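About Vemance

Vemance makes a small app for people who share a building. If you live in a block of flats, or rent a desk in a shared office, or belong to one of those old mills that has been cut up into forty studios with one goods lift between them, you probably know the feeling of finding out about something a day too late. The water was off, the parcel went back, the neighbour upstairs was giving away the very bookcase you had just paid for. We wanted a quiet place on your phone where that sort of news could live, and so we built one.

It began in the spring at Flallwood, a housing block of 61 flats where Macarena Bustos was living at the time. There was a noticeboard by the post boxes (still there, still covered in takeaway menus) and a group chat so busy that most people had muted it. Macarena wrote the first version in her kitchen over a few long evenings, with a lot of help from Aqeel Siddiqui two floors down, and by June most of the stairwell was using it. It had three buttons and a rather ugly green logo. We have kept the three buttons.

What the app does is simple enough to explain over a cup of tea. You join your building with a code from the entrance hall. You see what has been posted by the people who live or work there, newest first, and everything drops off after a week unless someone pins it. You can ask to borrow something, offer something, or tell everybody something. There are no follower counts and no strangers, and you won't be sent a message at two in the morning telling you that you haven't visited for a while. If your building has nothing to say today, the app will be empty, and we are quite happy with that! 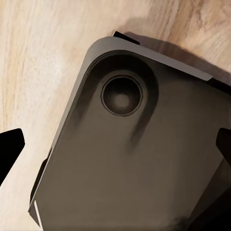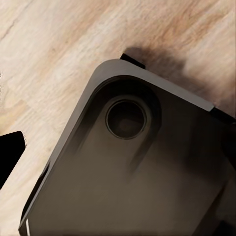 We are a team of five, and we all still answer support emails. Macarena looks after the design and most of the arguments about design. Aqeel runs the servers and the Android app. Sarmīte Ots came to us from a library service and writes every word you read on the screen, including the error messages, of which she is very proud. Merike Dzene built the iPhone app and is now working on the larger text setting that so many of you have asked for. Birutė Kütt spends her days talking to landlords, residents' groups and building managers, and if you have ever rung us, it was almost certainly Birutė who picked up.

At the moment 225 buildings use Vemance, from small converted houses with four front doors to the Tismont offices, where 449 people share six floors and what sounds like a very overworked coffee machine. Residents join free of charge. The building pays a yearly fee, which depends on how many doors it has, and that fee is how we pay our wages. We don't carry adverts and we don't sell anybody's details, and we have turned down two offers that would have meant doing one or the other.

Later this year we'll be adding Mägi, our booking calendar, for laundry rooms, guest parking, roof terraces and the like. It is being tried out now in a handful of places, and the early comments have been kind, apart from a few strong words about the colour of Sundays, which Merike has since changed.

If you would like Vemance in your building, do write to us through the contact page and tell us a little about the place. It helps to know how many doors you have and who looks after the entrance hall. We try to reply by five o'clock the next working day, and Birutė is always glad to come and show the app to a residents' meeting if you aren't too far away.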